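Notes from the folding table

If you stopped by the Durnis open house in July, you may remember me waving a pair of plastic fingers around and promising that laundry was next. Well, laundry is here! I've spent the better part of this fall folding the same few clothes over and over (my own closet at home is a disgrace, please don't visit), and I wanted to tell you how the collecting is going.

The short version for anyone new to the Uta project: we're gathering examples of people folding clothes with a hand-held gripper, and the learning system gets to study them afterward. You hold the thing, the camera on it watches what the fingers are doing, and you fold. A short session is 12 folds. A long one is as many as your wrist will put up with.

T-shirts went fast. Towels went even faster, and I got a little cocky about it. Then we moved on to jackets and I slowed way down. Fleece is thick, it bunches up, and it likes to slide back to wherever it was before you touched it. The sleeves want to ride on top of everything. And the zipper has ideas of its own – it stands up in a ridge and the whole front bends along it, so you're folding around a spine. I've started going for the cuff end first, bringing the fingers in low and almost shut so I only have to pinch an edge. Grab too much and the body of the jacket comes along for the ride.

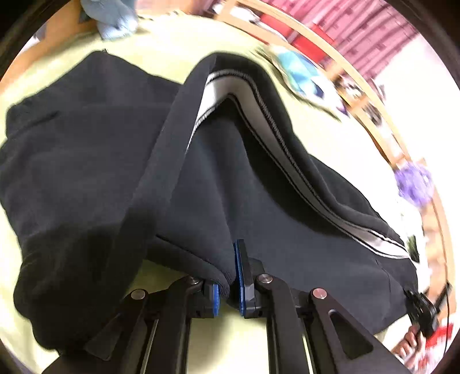

Sulley wrote in after the last issue to ask why we don't just start every jacket nice and flat, zipped up, arms out, the way a store would, and wouldn't the system learn quicker from clean examples? Boychuk had the opposite complaint and thinks we should be dropping them from shoulder height every single time.

I'm closer to Boychuk on this one, though I'll admit the flat starts are much kinder to me. A jacket that's been tossed on a bed is the one you have to deal with in real life, and if all we ever show is tidy beginnings, then tidy beginnings are all it will know. So for now I'm mixing them: for every 3 flat starts I do 9 messy ones. I also keep the fumbles as long as I recover from them within the same fold. If I lose my grip and go back for the sleeve, that stays in, and I make a note of it. The ones where I give up and use my other hand get tossed.

Next up are hoodies, which I'm dreading a bit (the strings!), and then buttoned shirts if there's time before the holidays. We also need more dark clothes. Black fabric hides its own folds, and I'd like plenty of those in the pile.

The next folding evening is Wed 14 November. Bring a jacket you don't mind seeing crumpled, and wear something with short sleeves, because it gets warm once you're going.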